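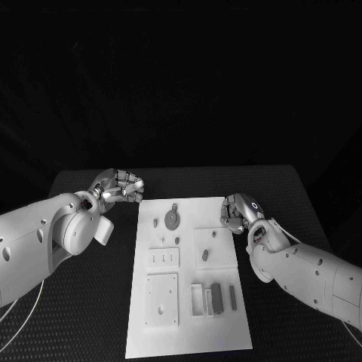 Subject: Re: [lab-equipment] What to put in the budget for a second two-arm station

Hello all,

Thank you for the answers to my first message. I promised to write back when our numbers were more clear, so I do it now, before the meeting on Friday.

First I repeat the situation for people who joined the list later. We have one station with two arms and two five-figure hands (I mean the price, not the fingers). The task is small part assembly: plates, pegs, frames and one disc, put out on a white board. The project is called Tosinden and it is paid until June. We want to ask for a second station of the same kind, and the faculty wants a plan that covers everything, including the things which are usually forgotten.

My first draft had three lines: arms, hands, computer. This was too simple. When I looked at what really stands on and near our table, I found many small costs that somebody had paid from other money:

- the textured mat, which we replace when it gets worn
- the black fabric for the background
- the boards and the printed parts, with spares
- cables of the correct length, and something to hold them away from the arms
- spare finger covers and screws for the hands

The small items together came to 472 dollars for the first year, without the finger covers. It is not much next to an arm, but it has to be in some line, or we will again pay it from the travel money.

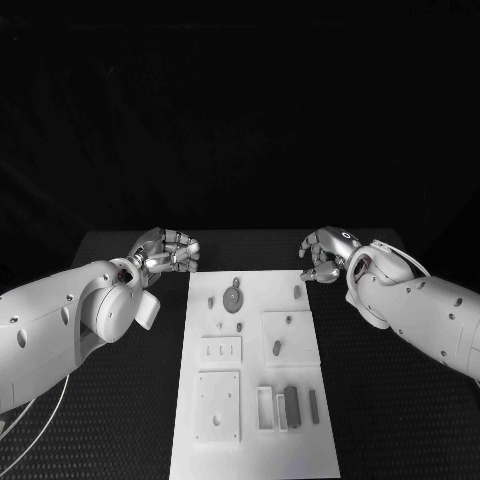

On Tuesday Carolina Tavares wrote:

> I would worry less about the mat and more about the hands. We bought ours from Hukis with no service contract, and when one finger joint failed we waited 10 weeks for the repair. All that time the arms were standing there and we paid for the room. If your money allows only one extra, take a spare hand before you take a better computer. Also ask the seller if left and right hands share any parts. Ours share almost none, so one spare covers only one side.
>
> About the printed parts: print them all in one batch, from one roll if you can. We mixed two batches and the pegs did not fit the same way.

Carolina, this is very useful, thank you. I did not think about left and right. I asked Hukis and also Camacho, and both answered that the fingers can be exchanged but the palm and the wrist connector can not. So a full spare hand is needed for each side, or we accept to wait.

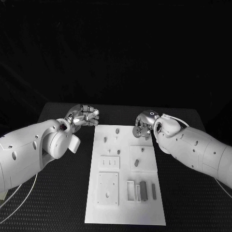
For the disc and the pegs we have the same experience with printing, only smaller. I now plan 6 full sets of parts from one batch, and I put them as consumables. Our finance office accepts consumables without a second quote, but only if they are named in the plan from the beginning.

The part where I am still not sure is the service contract. Wodadar offers one that covers arms and hands together, with a replacement in 84 hours on working days. Camacho covers only the arms — the hands stay our problem. The first is more expensive, but I think it may cost less than one spare hand for each side. Does anybody here have such a contract with Wodadar, and do they keep the 84 hours?

And one smaller question. Do you buy the table together with the arms, or separately? Our present table is good, but it was bought separately and we had to drill it again for the mounting plates.

I can send the spreadsheet to anybody who wants it. It is in dollars and the formulas are not protected, so please save a copy before you change something.

Best regards,
Milan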